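Work, Technology and the Organization
Unit 6: Automation on the Sorting Floor
Handout for participants. Revised 17/07/2023
Instructor: Wayne Chisholm

1. Purpose of this unit

Units 4 and 5 dealt with automation in offices, where the work that changed was mostly clerical. This unit turns to manual work, and in particular to the sorting and packing of fresh produce. Participants should read the Billesent case file before the session and bring their notes on job grading from Unit 3.

By the end of the unit, participants should be able to separate a job into its tasks, state which of those tasks a given machine is meant to take over, and describe what is left for the people who held the job before.

2. The Billesent case

Billesent packs fruit and vegetables for regional grocers. Its main site at Prirstead employs 862 people, of whom about 30 work on the mixed-basket line. On that line, items of different shapes and sizes are picked from a table and placed into trays or baskets by hand. The line was left out of the first round of automation, which covered single-product lines only. A conveyor that handles nothing but lemons can be set once and left alone. Mixed baskets call for a new decision with each item.

Management engaged Zokside to study whether two-armed robots could take on part of this work. The study began with toy produce on a bench. Real stock bruises and varies from day to day, and the study team wished to settle questions of reach and grip first.
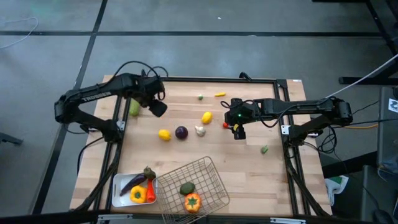

Figure 6.1. Two-arm sorting bench with toy produce, tray and wire basket.

Consider the range of items in Figure 6.1. A garlic bulb, a long gourd and a small chili pepper each ask for a different grip. An experienced packer makes that choice without stopping to think about it, and for this reason it seldom appears in a written job description. When the line staff were asked to list their duties, most wrote "pick" and "pack." Observation of the same staff produced a much longer list, including turning an item to check its underside, moving one item to reach another, and setting heavier items down first.

3. What changes for the staff

The case file reports three kinds of change, which should be kept apart in discussion.

Tasks. Under the proposal, reaching and placing would pass to the machine in part. Checking quality, clearing dropped items and handling odd shapes would remain with staff. New tasks would also appear, such as resetting the bench and recording failed picks.

Pace. At present the packers set their own rhythm within an hourly target. Staff representatives asked who would set the pace when a person and a machine share one table. The case file gives no settled answer — participants are asked to propose one.

Skill and grade. Packers are graded on speed. If speed becomes the machine's concern, the present grading scale no longer measures what the packers do. Compare the Bouazza agreement (Reading 6B), in which inspection duties were moved to a higher grade before any equipment was installed.

4. Points for discussion

Who should be present when a job is broken down into tasks, and at what stage?

Billesent offered each affected worker a training allowance of $2000. Is a cash allowance a suitable measure if the training itself has not yet been designed?

How far can findings from toy items be applied to real stock? State which findings you would expect to hold and which you would want tested again.

5. Written work

Submit a task analysis of one job known to you, following the format in Section 2 of the course guide. Identify at least one task that does not appear in the official job description. Papers are due at the first session in September. Late papers will be accepted only by prior arrangement with the instructor.

Readings 6A and 6B are held at the course office, Room 3129.

Course office: Room 3129 | © 2023 Work, Technology and the Organization | Back to top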